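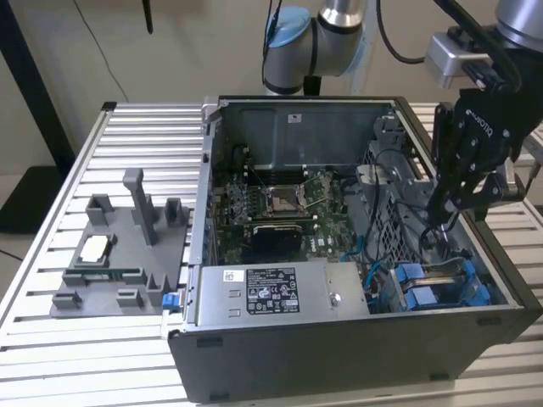 Old office towers as home servers: worth it in 2026?

Sastwood Tinkerers > Home Servers > General

stedgate_steve_not
Posted 5/27/26
I am so happy with my little music server that I have to tell somebody. It's an old office desktop from the surplus shelf at Awad, it runs Tamby, and it plays our whole CD collection in every room of the house! Setup took me one evening, most of it ripping discs and fixing album names (why does every classical box set list the tracks differently?). I'm already thinking about a second one for family photos. Who else is doing this?

plumjam
Me! Mine has been on for 9 months and I only restart it for updates. Start with the backups, though, before you copy a single photo. 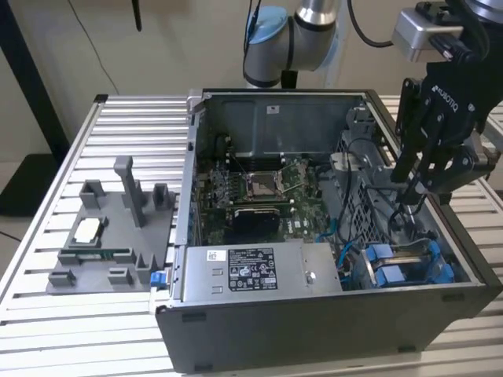

I keep 2 copies at home and swap a third drive with my sister in Stedgate whenever we visit. It sounds fussy, but you get used to it fast.

quietfan_88
Going to disagree a little. Old towers are fun, but check the power bill. Mine ran day and night in the hall closet and I ended up with a tiny fanless box that does the same job and makes no noise at all.

plumjam
Fair, but can you fit full-size drives in it? That's the part I love about a tower.

quietfan_88
No, they hang off the back in a USB dock. Ugly, I admit.

gravelroad
I'm with plumjam. Room to add things is worth a few watts.

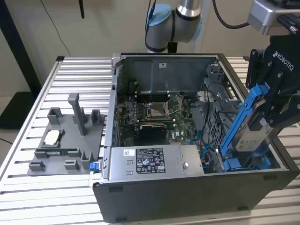 Also, set it to sleep overnight! Ours goes down at 12 and wakes before breakfast, and the kids have never once noticed. Tamby has a schedule page for it under Power.

stedgate_steve_not
Wait, it does? Going to look right now. Found it, thank you!!

mossy_oak
Has anyone tried Tamby with audiobooks? Mine loses my place in anything longer than 12 chapters.

gravelroad
Make a separate library for them and turn on "remember position." Worked for me back in September and it's been great since.
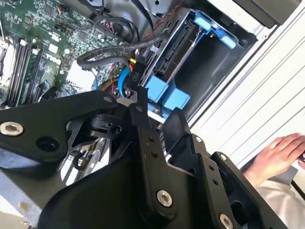
Desktop tower, opened up

mossy_oak
That did it, chapter 14 and still going. Now to sort out the cover art.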